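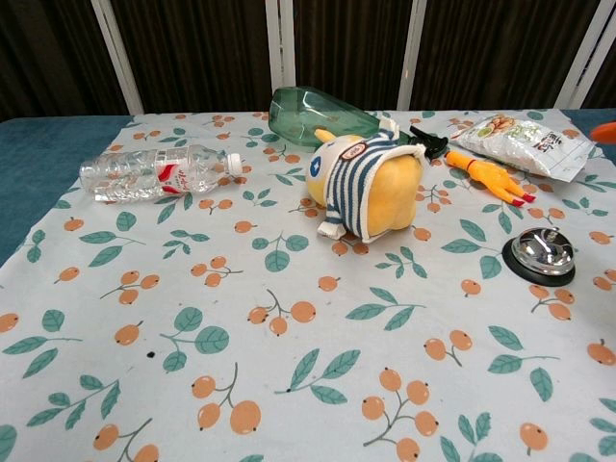
January
Posted by the Susivitz bench log

Started at 8:15. Goal for the month is still 2,000 examples for Mulomero, and the share for my table is 500. I was at 46 when I sat down.

Spent the first hour on the berry tablecloth set. The plain table was going too well, and the people at Katiyar want patterned backgrounds before they train again. Fair enough. The orange berries are close in color to the rubber chicken, so I did extra rounds with the chicken and wrote that in the notes column.

The clear water bottle is the one I expect trouble with. Lying on its side, it's mostly label and reflections. The green spray bottle should be easier, but the trigger end gives you a choice of where to grab and I kept changing my mind. Decided on the body of the bottle, every time, and threw out 2 examples where I'd gone for the neck.

The yellow plush in the striped hat is fine. Big and soft, hard to get wrong. I have to remember to turn it between rounds – yesterday I left it facing the same way for most of the afternoon and had to redo those.

Bell last. Chrome is bad for the depth readings, so I'm logging it under its own tag for now. Need to ask Sindport if they want the press as a separate task or folded in with the pick-ups. Their sheet says both.

Lunch late, at 1:40. Snack bag moves to the front row tomorrow, then a different cloth if one turns up. Wrists sore.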